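Skimton Flooring — Frequently Asked Questions
Last updated 8 Oct 2025

Do you deliver outside Skamden?
Yes. Delivery is free within 12 miles of the Skamden store. Orders going farther, including to Clekow, pay a flat fee of $46. The driver brings the boxes to your front door or garage but does not carry them upstairs.

How long should wood planks sit in the house before they go down?
Leave them in the room for 3 days with the heat or air conditioning at its normal setting. Keep the boxes flat and off bare concrete. In July and other humid months, check with us first — some rooms need longer.

Can I return unopened boxes?
You can return full, unopened boxes within 30 days with your receipt. Cut planks, open boxes and clearance items are final sale.
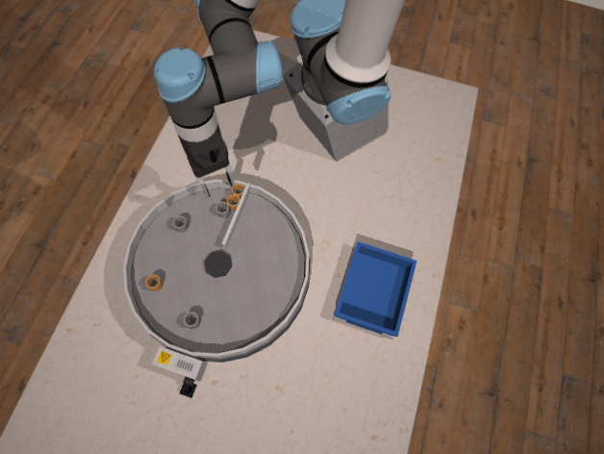
Will the boards all be the same color?
No. Wood varies from board to board, and the small samples in the store only show part of the range. Open several boxes at once and mix them as you lay the floor, or you may end up with a dark patch in one corner. With a brown floor laid on the diagonal, you can expect honey, tan and darker brown boards next to each other. If you want a more even look, ask for the select grade. It costs more and takes longer to arrive.

Can I put a mat or rug on a new floor?
Wait two weeks after a site-applied finish. Factory-finished planks can be covered right away. Do not use rubber-backed mats, which can stain the finish. Move rugs now and then so the wood underneath changes color at the same rate as the rest.

Do you install?
We do, for jobs up to 700 square feet. Larger jobs are quoted separately after a site visit. Moving furniture is not included.

What should I clean it with?
A dry microfiber mop for everyday dust, and a cleaner made for finished wood when needed. No steam mops.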